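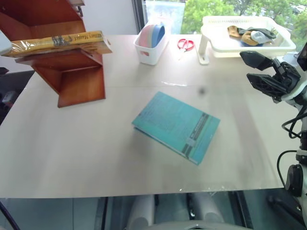

Home | Gallery | Older Stuff | Brumell Street | Contact

The Big White Table: A Gallery of Things With Nowhere Else to Go

by Ultan Hanrahan

Every household has a surface where objects wait for a decision. Ours is the white table by the window at Brumell Street, bought in 2004 for dinner parties. We gave two. Since then it has been a waiting room, and in January I announced that it would be cleared by spring. I have been told to stop announcing things.

What follows is a record of the residents, with what I know about each and the current state of negotiations. Prices are mentioned where they still hurt.

The plastic sheet

Clear, a little wrinkled, and the first thing on the table and the last thing that will ever leave it. It came off a roll from Plurnent, the hardware place that used to be next to the bank, and was supposed to protect the finish until we got a proper tablecloth. There's a dark smudge near the middle that each of us believes is the other's work.

The book stand

Reddish-brown wood, very glossy, and built as if somebody expected the books to fight back. It cost $18 at the Gomex warehouse sale and I carried it home on the bus, in my lap, like a nervous dog. It was meant for cookbooks. No cookbook has ever been on it. Verdict: stays, on the grounds that I'm not taking it on the bus again.

Officer's Manual

The yellow one in the clear plastic wrapping, lying across the top of the stand. There are no officers in this family. The closest we came was an uncle who directed parking at the county fair and took it further than was asked of him. I like the fancy cursive on the cover too much to let it go, and the wrapping gives it an air of importance that I have never managed to get from clothing. Verdict: stays, pending promotion.

The teal book

A hardcover, and a handsome one. I put it down flat on the table to answer the phone, and I've been about to get back to it ever since. It has been to the stand and returned from the stand. My wife says a book that lives at an angle is a book nobody is reading, and straightens it. I un-straighten it when she leaves. Verdict: under discussion.

The pastel bowls

Pink, light blue, cream. They're plastic, and they stand on their rims in a small white bin like toast in a rack. They were bought for grandchildren who now want regular bowls, like people. The adults have taken them over. Soup in a pink bowl tastes the same, though it's harder to be stern while eating it. Verdict: supposed to move to the kitchen, where the cabinet is full of the good bowls we don't use.

The scissors with the red handles

We own other scissors. These are the ones that can be found, and so they are the only ones that count. Verdict: stays. I would sooner move the house.

Socks on the rack

Folded, in tan, navy, pale blue and a sort of gray-green that the store probably called something better. I do the folding myself and I'm proud of it, having learned late. The rack is white plastic on a single leg, and it does its best. I'm told that folded socks are finished socks and should go to a drawer. I see the drawer as a further step, for ambitious people. Verdict: will move the day I run out of clean ones, and then others will take their place.

The window

Not technically on the table, but it's the reason anything gets put down there. You come in with your arms full, you look at the trees, and your arms open. When the leaves are out you can still make out a pale building in the distance, if you know to look past them at the right-hand side. I have spent whole mornings looking past them.

Departed: the jigsaw

Gone to my brother-in-law, all 237 pieces of a puzzle that said 250 on the lid. He hasn't called. Missed by one member of the household for most of an afternoon.

Departed: the Hodoroagă jar

A stoneware jar signed Hodoroagă on the bottom, which held 97 cents in change and a key to something. The jar went to my daughter, who'd asked for it for years. The change went into my coat. The key is in the hall, on a smaller table, and I can see how this is going to go.

Not for sale: the table

Two people have asked. It's big, it's white, and it fits through no door in this house, having been put together in the room by a man who then left town. Come and have soup on it if you like. Bring a day's notice and somewhere to put the socks.

Last changed 15 April 2022

Back to Gallery | Older Stuff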